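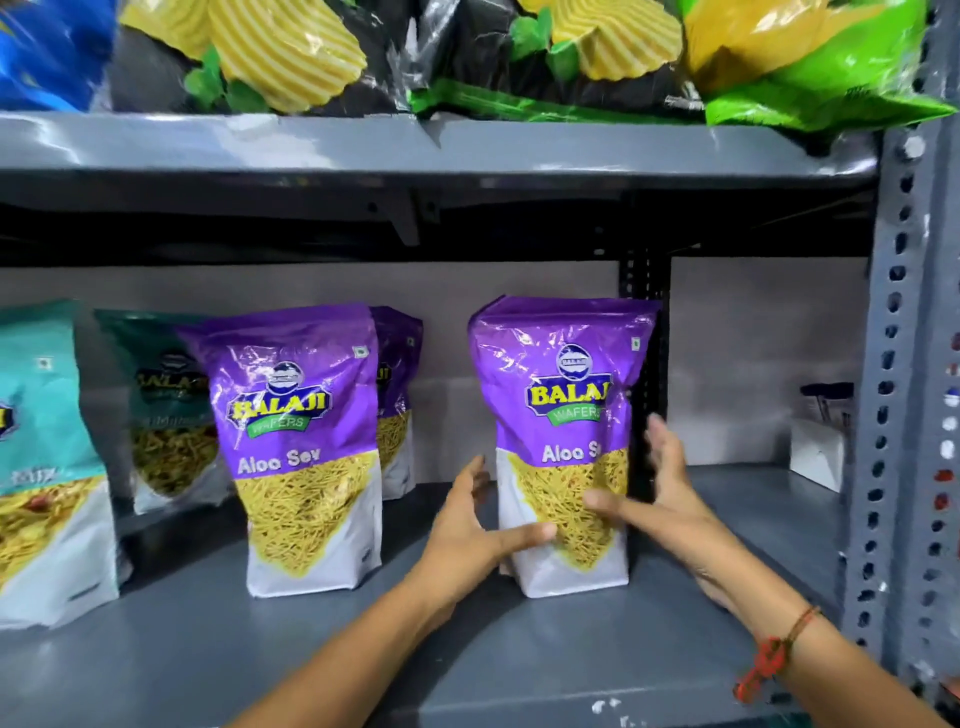

Subject: Re: [shelf-automation] Grippers before arms, or arms before grippers?

Hi all,

Sorry for the slow answer, I've had the Schwaiger quote open in one window and our spreadsheet in the other for most of the week and neither of them is getting any prettier!

So, where we are. The plan for Asomden is still a machine that can face up shelves of snack packets: pull them forward, stand them up, turn them so the label shows. I'd budgeted for one arm and a decent gripper and thought we'd be done by March. Then Theerawat went through the job with me move by move and asked which of those moves I'd be happy to do with one hand tied behind my back. Hmm. Fair point. A stand-up pouch is soft, it's got give in it, and people go for both sides of it without thinking. Crisps are worse in one way (all that air) and I'd like to leave the big bags on the top shelf out of phase one altogether, if Kamol can live with that. 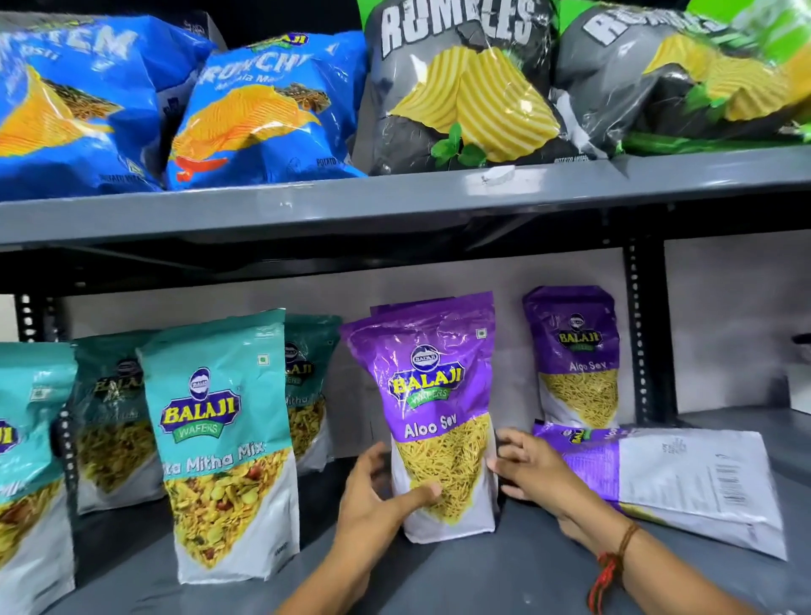 Kanokwan Ongart wrote:

> Please don't sign for the second arm yet. We bought a pair at Fernier and
> the arms were the easy bit of the budget. Mounting, guarding, cabling and
> the spare fingers all came in later, on separate orders, and I had to go
> back and ask for money twice. Soft fingertips wear out. Price up a year of
> them before you compare anything.
>
> Also, measure the gap between your shelves with the packets in it, front
> to back. Our wrist was too fat for half the bays and we only found out
> after delivery.

Thank you for this, it's exactly the sort of thing I'd have missed. Schwaiger want £787 for a set of fingertips and I'd put down one set for the whole project, bless me. I've changed that to a year's supply and left the line in red until they tell me how long a set lasts.

On the gap: yes, measuring now. The uprights bother me more than the height, to be fair. They stand right there at the sides of the lower shelf, and anything coming in at an angle is going to meet one sooner or later. Grerance do a slimmer wrist but the lead time is 31 weeks, so that blows March out of the water unless we hire something in the meantime. Has anyone hired from them? Was it any good?

The other thing I'd forgotten is turning. I'd priced for pushing and standing up, and a packet that's back to front needs a proper turn in a tight space, with its neighbours close by.

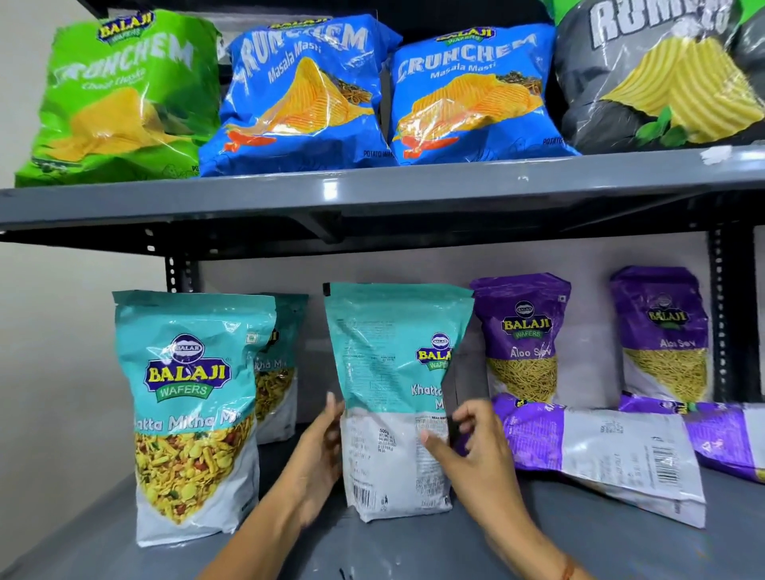
Khatta Mitha Mix with the back panel facing out, Aloo Sev to the right.

Anderson thinks we could buy the one arm, fix a passive side plate opposite it and see how far that gets us for 12 weeks before spending on the second. I quite like it. It's cheap, and if it's rubbish we still own an arm. Samran isn't keen and would sooner wait and order the pair together, so we only pay for the installation once. I can see both sides and I keep changing my mind depending on who I had lunch with.

If anybody has a real figure for installing a pair (mounting and guarding, no software) could you send it me off list? Even an old one. I've got to hand the numbers over soon and that row is still blank.

Cheers all, and Kanokwan, I owe you a coffee

Theo's spreadsheet link has died again by the way, ask me for a copy if you want it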